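4.3 Contact failures at the mat surface

Of the 2000 simulated runs carried out on the Trundus task, 248 ended in a fault. Most of these were ordinary missed grasps, in which the fingers closed beside the part and the arm returned to its start pose with nothing held. A smaller group behaved differently and is treated separately in this section, as the same fault on a real arm would be a safety matter.

In these runs the gripper came down on a small part lying on the black mat and kept pressing after contact. The force limit set in the Flullow controller should have stopped the arm at once. Instead the commanded height continued to fall for 2 control cycles, and the solver answered the overlap between finger and part with a very large push in the opposite direction. The part was thrown off the mat and the wrist joint passed its speed limit. Figure 4 shows the arm in the work cell with the gripper lowered towards the mat.
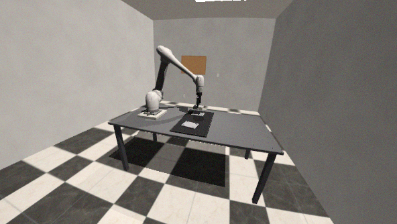 Figure 4. Simulated work cell with arm, table and mat.

We traced the fault to the order in which signals were read. The Stimberg contact model reports force at the end of each physics step, whereas the controller reads it at the start of the next. A stop command was therefore always late – by a small amount in free motion, but by enough to matter when the fingers were already close to a hard surface. Dark parts on the dark mat made the problem worse. The height estimate for such parts was often too low, so that the arm was still moving at full approach speed when it touched them.

Two changes were made. The force reading was moved inside the control cycle, and approach speed was halved once the fingers came near the estimated height of the mat. The full set was then run again, together with the extra cases described by Lu, giving 3380 runs. The wrist speed limit was not passed in any of them. Missed grasps remained – mostly on dark parts – and are discussed in Section 4.4.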